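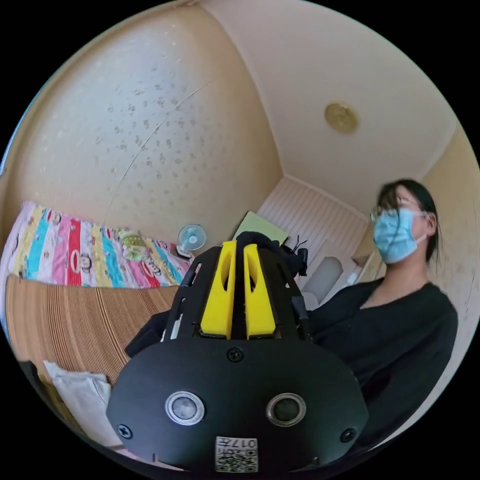 Reading time: 2 min

Cultport open day, who went?

**mallee_kev**
Got back last night from the Prorari demo at the Cultport open day and I'm still a bit buzzed about it! I'd figured on a big arm behind glass and a bloke with a microphone. It was all hand-held gripper stuff, done in a little bedroom, and you could stand right up close. The tool itself is a chunky black thing with two bright yellow fingers and a label reading 017. I asked way too many questions (sorry to whoever was behind me in the queue) and got a decent answer to nearly all of them. They've logged 997 grabs since July, apparently, mostly clothes and small household bits. Parking was a shocker, by the way. I ended up on Van Dusen and walked.

**tinshed**
I went too and came away a lot cooler on it than you did, mate. If a person's holding the gripper, where's the robot? I drove 31 km for that. My daughter liked the sausage sizzle.

**mallee_kev**
Fair enough on the drive, but that's how they get the examples. A person does the job with the same kind of fingers the arm will have, and the arm learns from it later. Bedrooms are a good test too, I reckon, what with soft stuff lying about every which way. Bags, blankets, towels, nothing holds its shape. I've got a Cedard vac at home that gives up on a sock, so I'm not going to be sniffy about someone having a proper go at it.

I had a few minutes up close while a small dark thing was at the fingers, with someone's fingertips in there as well, and that was my favourite part of the arvo.

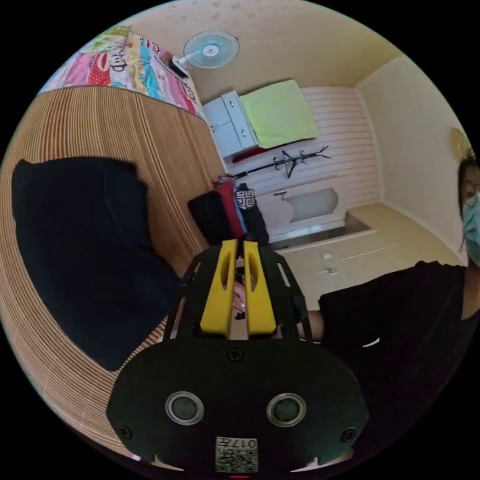
Zubaida Sethi reckons the yellow fingers are the weak point, and that anything thin like a bedsheet edge will slide straight out unless they put a softer pad on the inside. She'd like to see them try it with a pillowcase.

**tinshed**
A pillowcase would get me back, I'll give you that. Still want to see the arm.

**gumleaf_jo**
Did they say when the next one is? Missed out, the list was full at 231 names by the time I looked.

**mallee_kev**
No date yet, Jo. They took emails at the door, so I'll post it here if I get one.

Comments (2)

pattie_r: Wish they'd put the talk online, my colour printer saga ate the whole day.

old_norm: Agree with tinshed. Show us the arm.

Related threads
Cedard vac keeps stopping on rugs
Van Dusen parking, any tips?
Cheap grippers for a home project
What to ask at a robot demo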